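Häufige Fragen zu Bett, Bettwäsche und Aufbewahrungskörben
Findness Wohnen auf Zeit - Service für Bewohnerinnen und Bewohner
Stand: 30. Januar 2022

Auf dieser Seite beantwortet die Hausverwaltung Fragen zur Ausstattung der Schlafbereiche. Fragen zu Küche, Bad und Waschraum finden Sie auf den jeweiligen Unterseiten. Maßgeblich ist im Zweifel der Mietvertrag mit dem dazugehörigen Inventarblatt.

Welche Ausstattung gehört zum Schlafbereich?
Zur Grundausstattung gehören ein Bett mit Matratze, zwei Kissen, ein Spannbettlaken, ein offenes Regal und ein Aufbewahrungskorb aus Kunststoff. In den Familienwohnungen werden zwei Körbe gestellt. Decken sind nur in den Wohnungen der Linie Morelli enthalten und können für alle anderen Wohnungen gegen Gebühr entliehen werden.

Darf ich eigene Bettwäsche verwenden?
Ja. Bitte bewahren Sie die hauseigene Wäsche in diesem Fall vollständig und trocken auf. Sie wird beim Auszug anhand des Inventarblatts abgenommen. Eigene Wäsche, die in den Rücklauf des Hauses gelangt, kann nur innerhalb von zwei Wochen zurückgefordert werden.

Wie häufig werden Laken und Kissenbezüge gewechselt?
Der Wechsel erfolgt alle zwei Wochen durch den Wäschedienst Hadurex. Sie finden den Termin im Aushang Ihrer Etage. Das Bett muss am betreffenden Tag bis 9 Uhr frei geräumt sein. Plüschtiere, Zierkissen, Bücher und Ladegeräte legen Sie bitte vorher in den Korb oder in das Regal. Betten, auf denen noch persönliche Gegenstände liegen, werden vom Wäschedienst nicht bezogen; ein Ersatztermin ist frühestens nach drei Werktagen möglich.

Was geschieht, wenn ein Plüschtier versehentlich mit der Bettwäsche abgegeben wurde?
Melden Sie den Verlust bitte noch am selben Tag unter der Durchwahl 1522. Hadurex sortiert Fundstücke vor dem Waschgang aus und sendet sie gesammelt an die Verwaltung zurück. Erfahrungsgemäß dauert dies bis zu einer Woche. Bei kleinen Teilen kann eine Rückgabe nicht zugesichert werden. Im Juli finden wegen der Betriebsferien der Wäscherei keine Rücksendungen statt.

Wofür ist der Aufbewahrungskorb vorgesehen?
Der Korb dient der Aufbewahrung leichter, trockener Gegenstände: Spielzeug, Plüschartikel, Socken, Hausschuhe oder Schals. Für Lebensmittel, nasse Handtücher und Reinigungsmittel ist er nicht bestimmt. Schmutzwäsche sammeln Sie bitte in dem dafür vorgesehenen Beutel im Bad.

Darf der Korb auf dem Bett stehen?
Während des Aufräumens ja. Dauerhaft gehört er auf den Boden des Regals oder neben das Kopfteil. Bitte ziehen Sie den Korb nicht über das Laken, sondern heben Sie ihn an - die Unterkante kann am Stoff Fäden ziehen. Kleinkinder dürfen mit dem Korb nicht unbeaufsichtigt auf dem Bett spielen.

Wie räume ich den Schlafbereich für die Zwischenabnahme auf?
Die Zwischenabnahme beschränkt sich auf einen kurzen Rundgang. Das Laken soll an allen Ecken über die Matratze gezogen und glatt gestrichen sein. Die Kissen liegen nebeneinander am Kopfende. Lose Gegenstände auf der Liegefläche kommen in den Korb, wobei schwere oder harte Dinge nach unten gehören und Plüschartikel obenauf. Der Korb soll nicht über den Rand hinaus gefüllt werden. Leichte Falten im Laken führen nicht zu einer Beanstandung.

Weißer Korb mit durchbrochenen Wänden auf einem Bett mit grauem Laken:
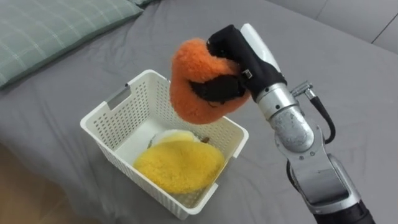
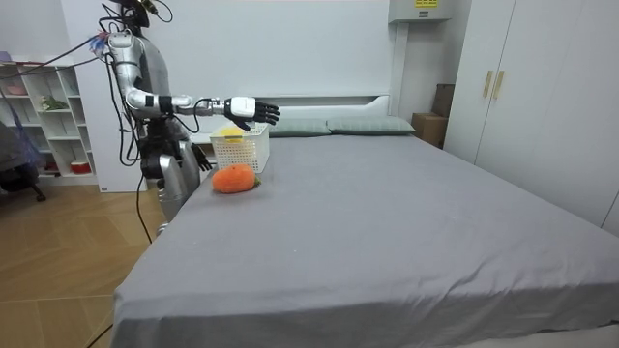
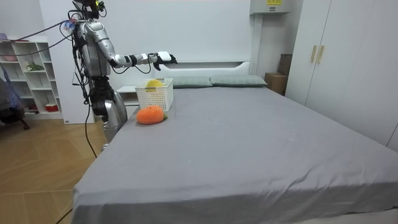
Wie wird der Korb gereinigt?
Wischen Sie den Korb mit einem feuchten Tuch und etwas mildem Spülmittel aus. Staub in den Öffnungen der Seitenwände lässt sich mit einer weichen Bürste entfernen. Die Reinigung in der Spülmaschine ist nicht zulässig. Vor dem Einräumen muss der Korb vollständig getrocknet sein.

Kann ich Plüschartikel im Haus waschen?
Kleine Plüschartikel ohne Batteriefach können im Waschraum im Schonprogramm gewaschen werden, sofern das Pflegeetikett dies erlaubt. Wir empfehlen hierfür einen Wäschesack. Im Trockner ist das Trocknen von Plüsch untersagt. Zum Lufttrocknen stehen im Waschraum zwei Gitterablagen zur Verfügung.

Kann ich einen weiteren Korb erhalten?
Zusätzliche Körbe des Modells Lirno werden an der Rezeption gegen Unterschrift ausgegeben, solange der Vorrat reicht. Eine Kaution wird nicht erhoben. Fehlt der Korb beim Auszug oder ist er gebrochen, wird der Wiederbeschaffungswert berechnet. Der Tausch von Körben zwischen den Wohnungen ist nicht gestattet.

Wer haftet für Schäden an Matratze oder Bettgestell?
Übliche Gebrauchsspuren gehen zu Lasten des Hauses. Für Flecken, Risse und Brandstellen haftet die Mietpartei. Bitte zeigen Sie Schäden innerhalb von drei Tagen schriftlich an und nennen Sie dabei Ihre Wohnungsnummer. Eigenmächtige Reparaturen am Bettgestell sind nicht zulässig, auch wenn es sich nur um eine gelockerte Schraube handelt.

An wen wende ich mich bei weiteren Fragen?
Zuständig für Inventar und Wäsche ist Brittany Paquette, Durchwahl 1018. Schriftliche Anfragen können in den Briefkasten der Verwaltung im Erdgeschoss eingeworfen werden. Das Inventarblatt erhalten Sie auf Wunsch auch in englischer und französischer Sprache.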